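Fjeld Library's Winter Puzzle Swap Returns in November With 2,000 Puzzles and a New Repair Table

FJELD - Bring a puzzle, take a puzzle! The Fjeld Public Library will open its doors for the Winter Puzzle Swap this November, and it is the biggest one we've put together so far, with about 2,000 puzzles sorted and ready to find new homes.

The swap started in a hallway with a folding table and a hand-lettered sign. It has since taken over the entire ground floor, and this year it spills into the Sosance Room, where families can sit down and start on their new puzzle right away (plenty of people do, and then stay until closing).

"I love watching someone spot the same puzzle they did with their grandmother," said Esi Nyarko, who runs the swap for the library. "They just light up. We had a man last year carry a covered bridge around for an hour before he'd put it in his bag."

New this year is a repair table, where visitors can learn to patch a torn box, glue a peeling piece or make a stand-in for one that has gone missing. Bring the wounded ones - they are welcome too.

Puzzles of every size can be swapped, from toddler sets up to the 1,000-piece landscapes that always go first. Wooden puzzles, 3D puzzles and brain teasers have their own shelf by the Kavo Street entrance. Please tape boxes shut and write on the lid if you know a piece is missing.

Doors open at 10 a.m. and the swap runs until 4 p.m. Admission is free, and no library card is needed. Coffee and cardamom buns will be sold by Jema Bakery in the lobby.
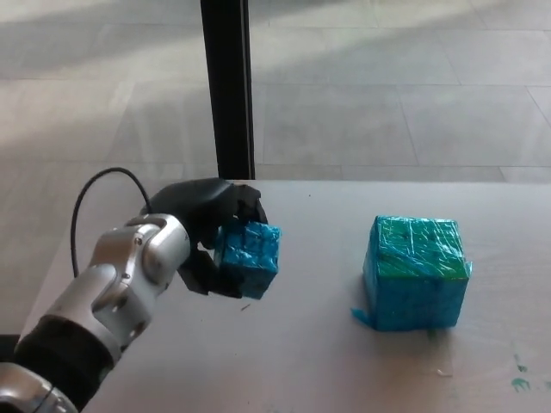
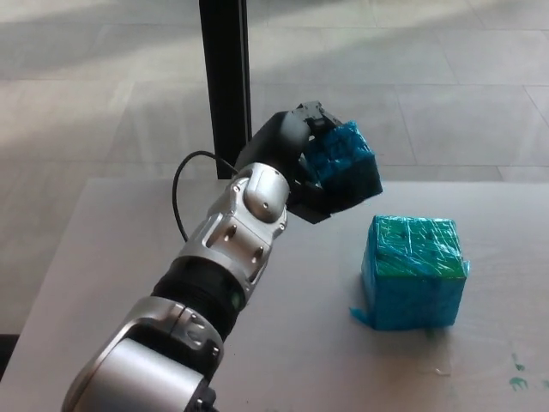 Can I come if I don't have a puzzle to trade?
Of course, come along and take up to 2 puzzles home with you. You can bring something to swap next year.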